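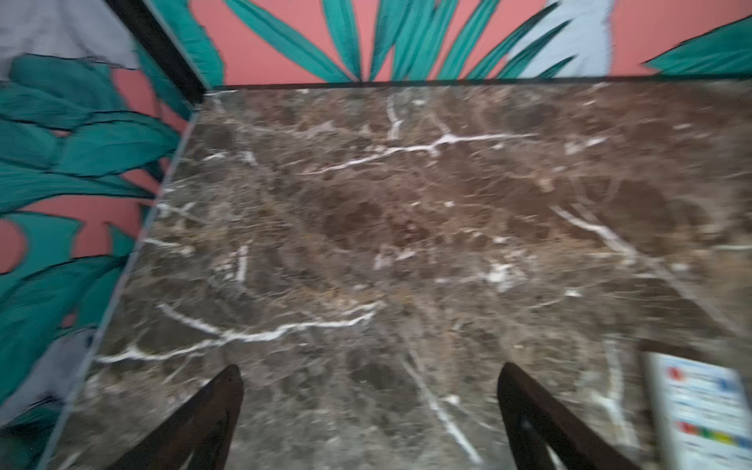 Two servers, one on the weekend, and the line goes out the door by noon. Busisiwe Ngcobo told us that on Thursday, and fair enough. So we're hiring.

Posted September, by Yolandi Kruger

Wumalis on Ulley Street. Noodles, curry plates, breakfast till 3 - small kitchen, small menu, 50 seats. Need now:

Server, part time, evenings plus one weekend day. Tips split even, paid out nightly.

Line cook, full time. Wok experience good, speed better. Knife skills yes. Will train on the curry base, recieve a staff meal every shift.

No resume needed for server. Cooks - send a short list of where you've worked. Must be ok with Sundays. Start at 9 am for openers, no exceptions, the broth won't wait.

Come by between lunch and dinner and ask for Yolandi. Not at noon please. Trial shift is paid, same rate as everbody.

Comments

Beneš: Is the cook job open to someone coming from bakery? 6 am starts are fine w me

Yolandi Kruger: yes come in

drimon_eats: please bring back the pork chop rice when you get the new cook

Contact: ask at the counter | © Wumalis | Back to top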